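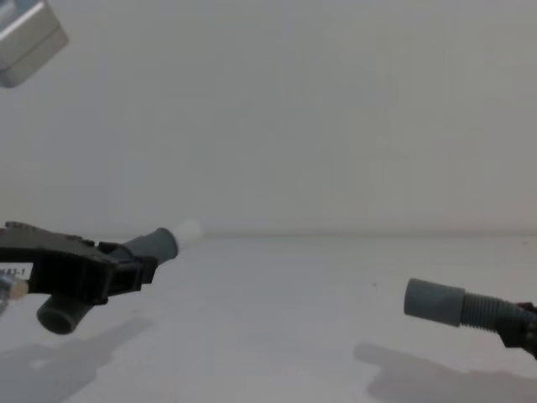 Paint maker Horkovance cuts its whites from 232 to seven

2023-12-16

Anyone planning to paint a spare room white next year will have a shorter afternoon at the store. Horkovance, the paint company, is dropping 225 of its 232 whites and keeping seven, a decision it announced in a two-page letter to dealers printed on what one of them identified as the old Oat Whisper.

The rest of the color card, 1024 shades in all before the cut, stays as it is. There will still be four browns named after bread.

"We had whites that our own lab could tell apart only by reading the lid," said Ülle Rebane, who took over the company's color range in June. Her first act was to order a sample pot of every white in the catalog. Her second was to paint them on boards and ask the sales staff to put the names back on the right ones. She would not say how that went, except that it was done again the next morning with better coffee and the results were lower.

The survivors are Plain White, Warm White, Cool White, Milk, Chalk, Linen and Liepiņa. The last is named after the street where the company had its first shop, and Rebane said she had been advised not to touch it.

Gone are Quiet Flour, Second Snow, Bride's Uncle and all 11 members of the Eggshell family, among them Eggshell Regret, which sold 19 cans in its best year and was discontinued once before.

Not everyone is pleased. Horkovance says it received 900 messages in the first week, most of them from people halfway through a hallway. The company will mix discontinued whites to order until the end of June, after which customers are invited to consider Linen.

Žydrūnas Sakalauskas, a decorator who has used Horkovance paints for most of his working life, said he had talked clients through the difference between Second Snow and Quiet Flour "maybe twice a week" and charged for the time.

"It was a good living," he said. "They'd hold the two cards up to the window, then the husband would hold them up, then they'd go and get a lamp. Now they'll pick one and I'll have to paint the room."

He has bought up what he could find of Second Snow and is keeping it in his mother's garage. He does not expect to sell it at cost.

Rival Clindari, which lists 140 whites, said it had no plans to follow and was adding a new one in the spring. A spokeswoman described it as a white with the memory of gray. Asked how it differed from the company's existing Remembered Gray, she said that one was more of a gray.

Jindance, the discount chain, sells a single white in a large tub marked WHITE. It did not respond to a request for comment, though a clerk at its downtown store said people sometimes ask whether it comes in anything softer. He tells them to use less.

Horkovance dealers will get the new cards in January. Unused old ones can be sent back or, the letter suggests, kept as bookmarks.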